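About Us
Home / About / Genura Istelton

Genura runs a soft goods sorting room in Istelton. We receive plush toys and small fabric items from shops and households, grade them and pass them on for resale. The room opened in December with 2 tables and now handles some 347 items in a normal month.

Tables are white and kept clear apart from the item in hand and one pale green dish. Each toy is placed in the dish for grading. Pile, seams, trims and stuffing are assessed in that order. Pale fleece is graded on white so that tinting in the pile can be told from shadow. 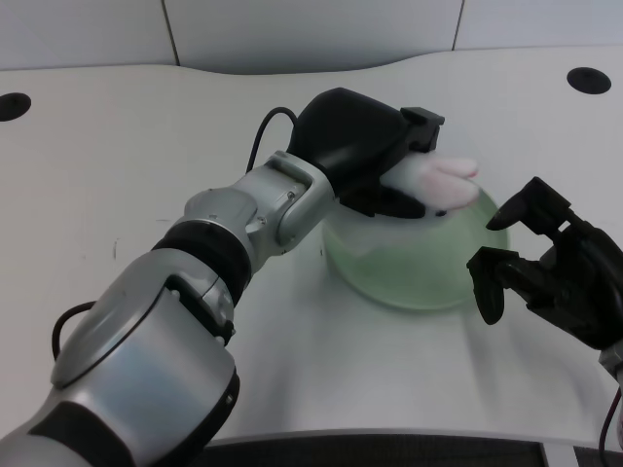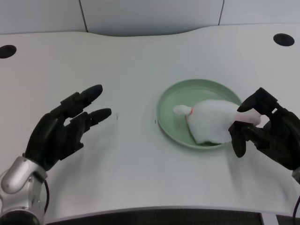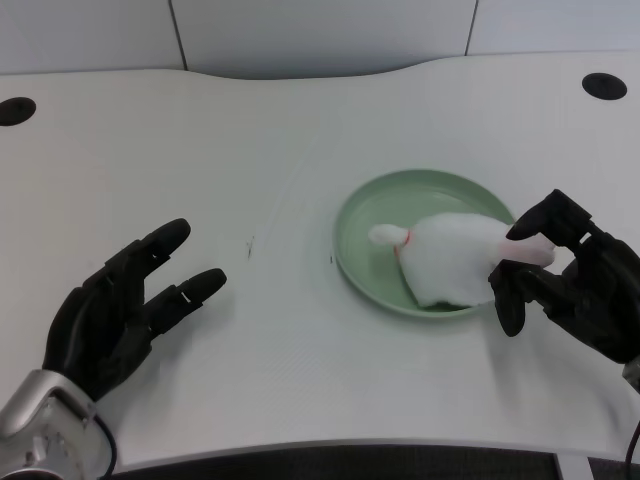 White plush with pink colouring, at the green dish.

Wanda Kubiak asked whether a red neck band should be graded together with the fleece. Celina Lis replied that bands and ties are entered as trims, on a separate line, and that a worn trim lowers the grade by one step only.

Grades run from 1 to 5. Items in grade 5 go to Cestex for fibre recovery. All others are bagged singly and shelved by size.

Total graded to date: 2,396
Page last revised: 2021-04-02

Contact | Deliveries | Grading scale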